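Unit 6: Judging a Hand Kit Before You Buy
Notes by Perihan Tokgöz

We compare 2 kits this term, the Dornix hand and the Kárason hand. Both sellers quote a service interval of 2000 hours. Ask what the interval covers, as sleeves are often left out.
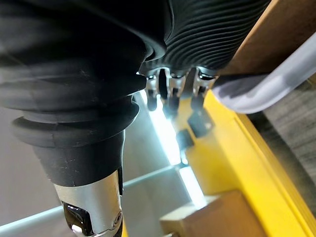
Dust on rubber is easy to wipe off. Dust in a hinge is harder, so check whether the joints can be reached without taking the hand off the arm.

Cables are priced separately by Dornix. Kárason includes them but charges for fingertips.

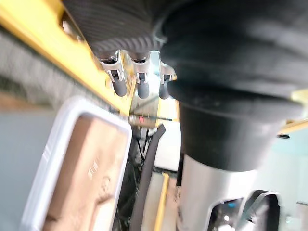
Spare parts for both come through Clullia. Read page 34 of the course pack before the lab and bring your cost sheet.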